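Lastthorpe Makers Board > Robotics > Teleop and teaching
Thread: Two-arm handovers by remote, leader arms or controllers?

brackenridge_t
Posted 7:12 pm
I'm setting up a bimanual station for teaching by demonstration and I'd like to hear from people who have recorded a decent number of episodes. The arms are fixed to one bar along the front of the table. I can drive them with a pair of leader arms (printed, no force feedback) or with handheld controllers.

The task I want is a handover. Left arm picks a small object, passes it to the right arm, right arm puts it down on a marked square. I did 47 demos with the controllers last night and I'm not happy with them. My grip angle is all over the place and I pause a lot before the pass.

pollen_count
Posted 7:40 pm
Leader arms. With controllers you're thinking about where the fingertips are and you forget about the elbows until one hits something. With leaders your own arms tell you when you're running out of room.

The pauses are a real problem, by the way. If you sit still for two seconds before every pass, the policy learns to sit still and sometimes never leaves. Throw those ones out.

Dilwyn Voyle
Posted 8:05 pm
I'd disagree on leaders for this one. I went through 133 handovers on the Clellow arms with leaders and the wrists were the trouble. You can't comfortably hold both your own wrists turned in toward each other at chest height for an hour. By the end my demos were noticeably worse than at the start. Controllers with a clutch button let you reset your hands.

brackenridge_t
Posted 8:21 pm
Dilwyn, did you have the grippers meeting straight on, or one coming in from above?

Dilwyn Voyle
Posted 8:34 pm
Straight on to begin with, then I changed to one tilted down. Straight on looks tidy but the fingers want the same bit of space. Tilted, the receiving arm can close across the object while the other one still has hold of it.

Heledd Owen
Posted 9:02 pm
We do ours straight on and I wouldn't call it a problem. Same sort of layout as yours, both arms on one bar, panels on three sides so the background stays the same colour.

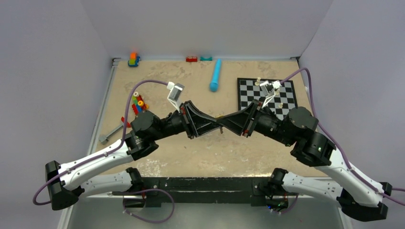 Grippers nose to nose over the middle of the table, wrist cameras on top, toys and chessboard left out.

The trick for us was to pick a meeting point and stick to it. I put both arms there before I start an operator off, so they can see what the pose looks like from where they're sitting. After that they only have to learn the last few centimetres.

I also leave other things on the table on purpose. If you train on one block on a bare surface, it falls over the first time somebody leaves a second block out.

pollen_count
Posted 9:15 pm
How do you find the cable on the wrist cameras? Mine are the same idea and I keep snagging.

Heledd Owen
Posted 9:26 pm
Leave a big loop and run it back along the links. Ours are purple, and you can see them arching out to the sides. Go through the full wrist rotation by hand with the power off before you decide how long the loop should be. I cut my first set too short.

wogan_bench
Posted 10:48 pm
I'd question clutter from the first session. On our Wogan station we did the clean table first, got it working, then added things. When we started cluttered we couldn't tell if a failure was the grasp or the policy looking at the wrong object.

Heledd Owen
Posted 11:03 pm
Fair enough for debugging. I'd still want the clutter in before you go anywhere near 1,000 episodes, or you'll be recording a lot of them again.

brackenridge_t
Posted 6:30 am
Thanks all. Plan is to bin the controller set and do a short run with leaders, 4 objects, fixed meeting point, clean table. Then I'll tilt one gripper and compare. Dilwyn, I'll take breaks.

Is anyone using the Brirkeser recording software with two leaders? It drops the right one when I start a new episode.

pollen_count
Posted 7:18 am
Yes. Plug the leaders into separate USB controllers, not the same hub. Fixed it for me in January and it hasn't come back.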